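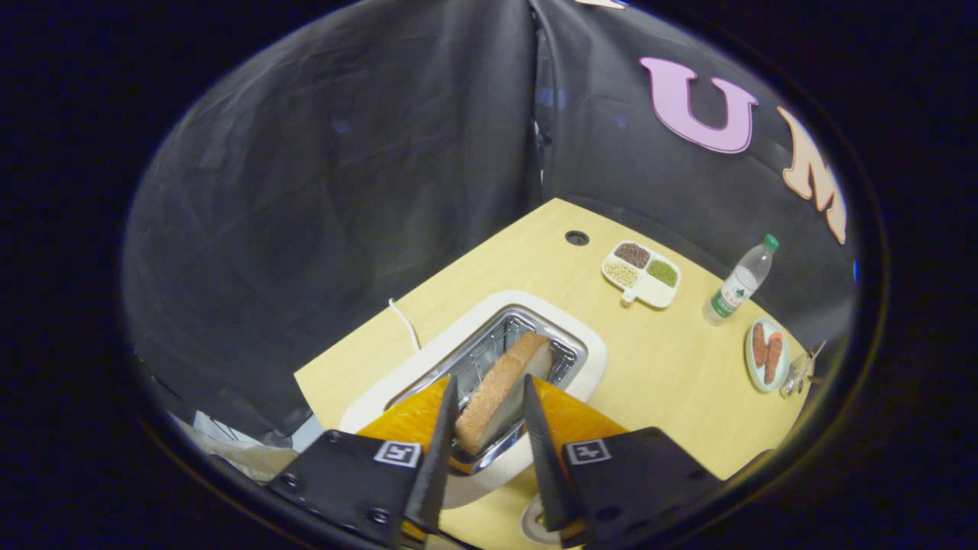

Breakfast Belongs in the School Day

For many years the Visley school district has treated breakfast as a private matter. Lunch is planned, staffed and paid for, while the first meal of the day is left to each household. The district should now change that position.

More than 3000 students attend Visley schools, and many board a bus well before seven. Families on early shifts cannot always put a meal on the table at that hour. Teachers see the effects by midmorning, when attention drops and visits to the school office rise.

Four schools, among them Plarholm Elementary, already serve a simple morning meal in the classroom. It takes 13 minutes and overlaps with attendance, so no lesson time is lost.

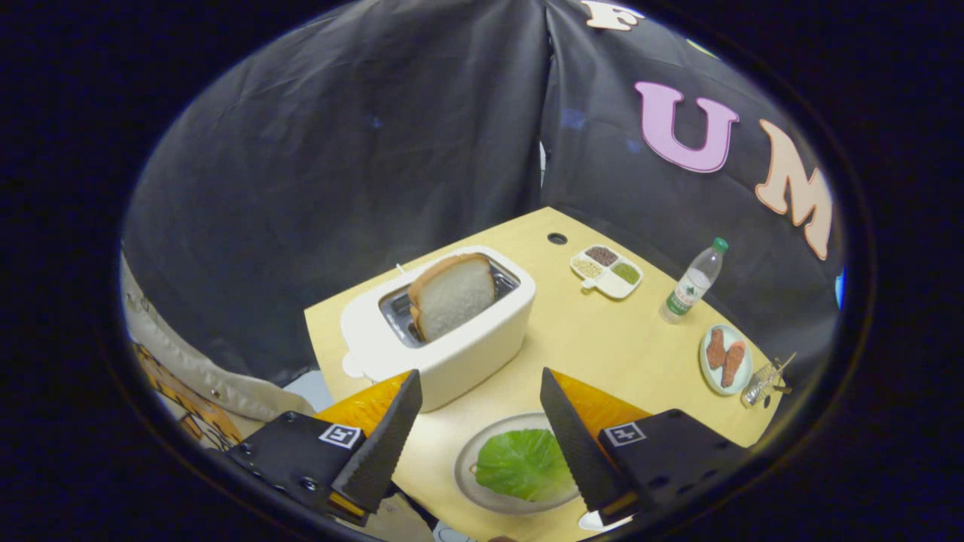 A plate, a lettuce leaf and a toaster.

Opponents point to cost, and the concern is fair. Yet the kitchens are open and the staff are on site – the added expense is mainly food. Others hold that feeding children is the duty of parents. Schools have shared that duty at noon for decades, and few residents would end the practice.

The board will take up the question again in August. It should extend the morning meal to every school and fund it in the regular budget.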